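Teaching by Demonstration: Notes for Unit 4
Robot Workshop, spring term. Read before the April lab sessions.

Last time we got as far as the two ways of showing a robot what we want from it, and several of you stayed behind to ask which one is "better," so let me go over it again slowly (I do talk fast when the clock gets near noon).

The first way is to take hold of the arm and move it yourself. We call this hand guiding. You feel the weight of the thing, you feel where a joint gets stiff, and beginners usually love it. The trouble is that your own hands and sleeves end up in the camera view, and those hands won't be there later when the robot has to work alone.

The second way is remote control, or teleoperation. You move a controller and the arm follows. On our Somboon bench the controller is a small copy of the arm, and on the Neklow bench it's a handheld grip with a trigger. You lose the feel of the object almost completely, and you'll have to learn to judge contact with your eyes, which takes longer than anyone expects! Please be patient with yourselves in the first hour.

For both benches the task this month is the small pick. One little soft object, two fingers, a plain white table. Close on it, lift it, carry it to the target, let go. I know it sounds like nothing at all, but a small soft thing forgives very little: come in too high and the fingertips meet over the top of it, come in too low and you push into the table.

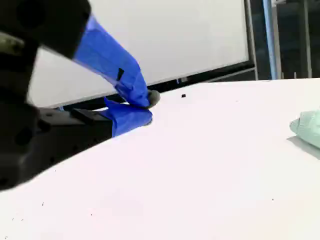
One comment handed in after the last lab said that the slow, careful demonstrations felt like the good ones, and asked why we keep the quick ones too, when they look so much messier on playback.

It's a fair thing to ask, and I've gone back and forth on it myself over the years. A very slow demonstration is full of pauses, and a pause is hard to learn from. The robot sees the same view again and again with no movement attached to it, and it may learn to stop there and simply stay stopped. Aim for a steady pace you could keep up while chatting. If you miss the grasp, open, back off a little and try again without ending the recording. We want those recoveries.

What goes into a session:

Each pair records 48 demonstrations, 24 by hand guiding and 24 by remote control. Swap operators halfway through each set.
Move the object to a new starting spot every time, and turn it a little as well.
Say "start" and "done" out loud so your partner can mark the recording.
Label every file in Kallutetti before you leave the bench.

The shared Punden set from earlier classes now holds 3,107 demonstrations, and you're welcome to browse it. Do look at some of the old remote control runs before your own session, particularly the last few inches of the approach, where the good operators slow down just a touch and then close in one movement.

For next time, read pages 1 to 38 of the course packet and bring one paragraph on where your own demonstrations differed from your partner's.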